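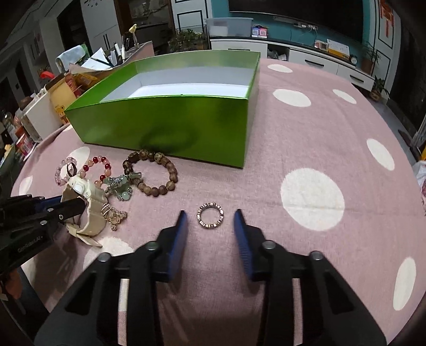 The ring on the polka-dot tablecloth.

The Ring from Karilura

My grandmother kept her ring in the sugar bowl all the years she ran the boarding house in Karilura, and when she died the bowl came to me with the ring still in it, under an inch of sugar gone hard as plaster. My brother got the piano. I believe we were both disappointed for a day or two, and then he learned to play it, and I learned that I have my grandmother's hands, with the same wide knuckles, so that the ring goes on easily in the morning and not at all after supper.

She had told us a good many stories about it over the years. In one it came from a ship's cook who couldn't pay his rent. In another she bought it herself at the Schumacher store in Brosalmont, with 338 dollars she had put by in an oatmeal box, and wore it home on the bus with her glove off so the other ladies could see. My grandfather wasn't in either story, and if you asked him he would look out at the bean rows and say it was a nice enough ring.

I took it to Brosalmont the April after the funeral. The store was still there, although it sold mostly clocks by then, and the woman behind the counter had a cardigan the color of weak tea and all the time in the world. She turned the ring over on a little square of felt and asked what I wanted to know. I said I wanted to know where it came from. She said people usually wanted to know what it was worth, and that she could tell me that part, up to a point, but the other was harder.

Then she went into the back and was gone so long that I read every clock in the place, and no two of them agreed. She came out carrying a ledger with a split spine. They had kept all of them, she said, because her father never could throw out paper. We went down the columns together, her finger and mine, past christening spoons and watch chains and a great many repairs, until we came to my grandmother's maiden name written in green ink.

One ring, it said. Paid in full. And beside it, in the same hand, four words: for him to give.

I drove home the long way, by the Joton road, where the beans used to be. I thought about the two of them at that kitchen table, her sliding it across to him and him sliding it back again with a question. I thought of the cook, too, and wondered whether he had ever rented a room from her at all.

My brother was at the piano when I called. He put the phone down on the lid so I could hear him finish the waltz, wrong notes and all, and then he picked it up and asked me what I'd found out, and I told him to start it over from the beginning first.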